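Section 5 – Clearing the floor and the window counter

Applies to the Nolard room layout, and to the Lelden layout if you have the long counter. Do this before fitting anything from section 6. Allow an evening. You need the Fakir round container, one tray and a dry cloth.

Check the container stands flat before you start. If it rocks, go back to 4. 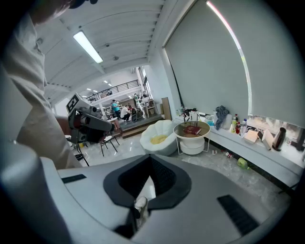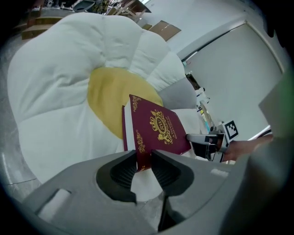
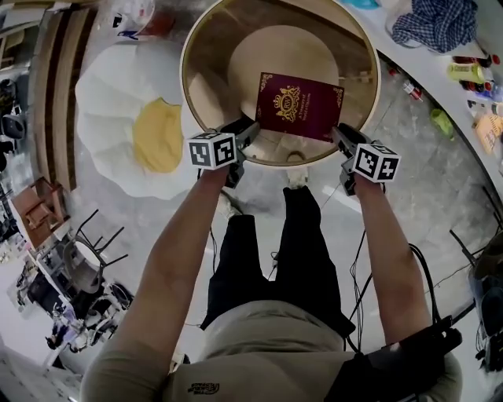
5.1 Floor first
1. Pick up books and booklets. Passports and anything with a crest or gold lettering go in last, on top, never underneath.
2. Shake out floor cushions. Flower ones – press the seams between the petals, dust sits in there.
3. Stack cushions by the bench, biggest at the bottom. Not in the container.
4. Wipe the floor where they were.

Note: hardbacks go in upright, spine down. Laid flat they bow and you wont get the lid on.

5.2 Counter
1. Blind down before you move anything. Cord clear of bottles.
2. Bottles off first, one at a time. Caps tight.
3. Small loose things into the tray.
4. Flatten empty boxes. Keep any with an Itden part number on the flap, you need it for returns.
5. Fold cloths. Nothing left hanging against the blind.
6. Vases last, both hands.

CAUTION: do not put bottles in the container with books. One loose cap ruins the lot.

CAUTION: do not lean on the counter. Rated for things, not people.

5.3 Loading the container
1. Heavy books round the wall, light ones in the middle.
2. Stop below the rim – leave a hand's width.
3. Max load 2000 g if using the carry strap. No strap, no limit given, use sense.
4. Lid on, quarter turn till it clicks.

Note: older lids (part 123) have no click. Turn till it stops. Do not force it, the rim marks easily and Itden dont replace rims seperately.

5.4 Putting back
Counter goes back in reverse order, vases first. Leave 900 mm clear at the window end for the bracket in 6.2. Cushions can go back down straight away.

If the blind sticks half way see 8.1. Spare discs for the container base, see parts list.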